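Sulphur, seals and a cellar that runs too warm

21 February 2021

I have been meaning to write up the closure trial for a while. The last pair of bottles was opened on Friday, so the notes are complete, or as complete as they are going to get.

The wine was Mundus, the plain red that Ezequiel Valdovinos makes on the slope behind Cuautle. It is not a wine that anyone collects. It is mid-weight, a bit short on acid in warm years, picked early to make up for that, and sold young. I chose it for two reasons. I know how it was made, having helped with the bottling in May four years ago, and it was filled from a single tank in one morning, so the bottles ought to have been the same on the day they were sealed.

The tank held enough for 600 bottles. Most went out under the usual technical cork. Ezequiel let me have a part of the run under two other closures: a one-piece natural cork of middling grade, and a screw cap with a tin-lined wad. I took two cases of each of the three and drove them home under a blanket.

Storage first, because it matters more than the closures do. My cellar is a half-buried room on the north side of the house. The bottom rack sits at 13 degrees in winter and creeps up to 19 by the end of August. That is too warm for long keeping and the swing is too wide, but it is slow, with very little change between day and night. All six cases were on the same rack at the same height. The corked ones lay flat. The screw caps stood up, as I was short of space.

Free sulphur dioxide at bottling was 30 milligrams per litre, measured at the winery by aeration. I do not own the kit for that. At home I use titration strips from Millow, which are cheap and read low in red wine. I have kept using them because an instrument that is wrong in the same direction every time is still good for comparing one bottle with the next. I would not quote the numbers to a winemaker.

The method was simple. Every few months I pulled one bottle of each closure, left them in the kitchen overnight, and poured them the next evening with the necks covered. My wife did the pouring and kept the key. I wrote down colour at the rim, smell on opening, smell after an hour, and anything odd. Then the strips, then supper.

The first year told me nothing. All three were purple at the rim and smelled of black cherry and a little yeast. I could not separate them and my guesses at the key were no better than chance. I nearly stopped there.

In the second year the screw cap began to stand apart. On opening it had a struck-match smell, sometimes with a trace of boiled cabbage, and it took most of an hour to clear. This is reduction, and it is well known under tight seals. The usual advice is to bottle with less sulphide in the wine to begin with, by racking once more or by a small copper addition. Ezequiel had done neither, because the wine was meant for a cork that lets in enough oxygen to hide the fault. So I do not count it against the cap. The wine was built for something else.

The technical corks were dull and very regular. I do not mean that as a complaint. Bottle after bottle had the same brick edge starting at the same time, the same slight loss of fruit, and strip readings that sat almost on top of each other.

The natural corks were the best and the worst. In the third year one of them was clearly the finest bottle of the whole trial, with the fruit still there and a smell of cedar and dried orange peel that I had not met in this wine before. The one after it was flat, brown and close to sherry. Neither cork looked different when drawn. Both had stained to the same depth, 2 millimetres or a shade under. I weighed them, dried them and weighed them again, and learned nothing.

One bottle was tainted. It was mild enough that I first marked it down as "muted" and only changed my mind the following morning, when what was left in the glass smelled of wet cardboard. I mention this because mild taint is easy to miss and is often blamed on the wine.

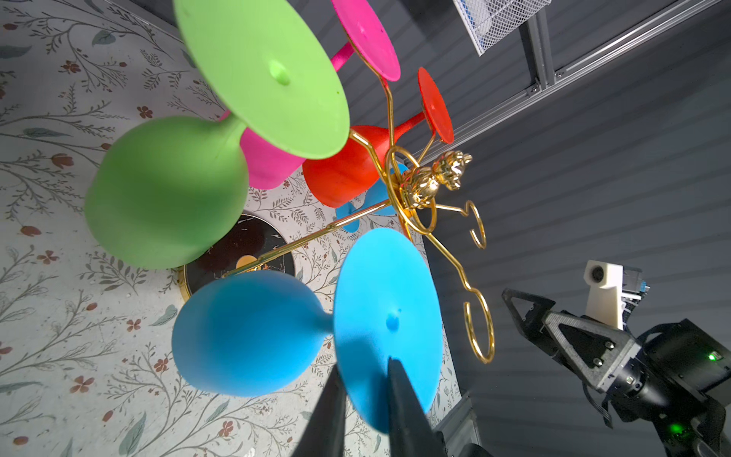

The final tasting had four of us at the table, which was the most the trial ever had. Each person ranked the three wines blind, twice, with the order changed between rounds. The technical cork came first in five of the eight rankings, the screw cap in two and the natural cork in one. With so few tasters that proves very little. It does match my notes for the past year.

A few remarks on the decanter question, as I was asked. I tried the last screw cap bottle both ways, half straight from the bottle and half splashed hard into a jug and left for forty minutes. The jug half lost the struck match entirely. It also lost some of the top of the fruit. If I had another case I would try a gentler pour and a longer wait.

I also had a go with Deso, the copper-coated stirring rod that is sold for this sort of thing. It works, in that the smell goes within a minute. I do not know how much copper it leaves behind, the leaflet does not say, and I have put it back in the drawer until I find out.

As for what to do next, Ezequiel is bottling a new lot this spring and has set aside 262 bottles of it for whatever closures I care to send him. I would like to drop the natural cork and use the space for two screw cap liners, one tight and one more open, with an extra racking beforehand. He is in favour of the liners and against the racking, which he says costs him a day and a good deal of colour. We are still arguing. If anyone has used the more open liner on a red that sees a warm cellar, I would be glad of your sulphur readings, however they were taken.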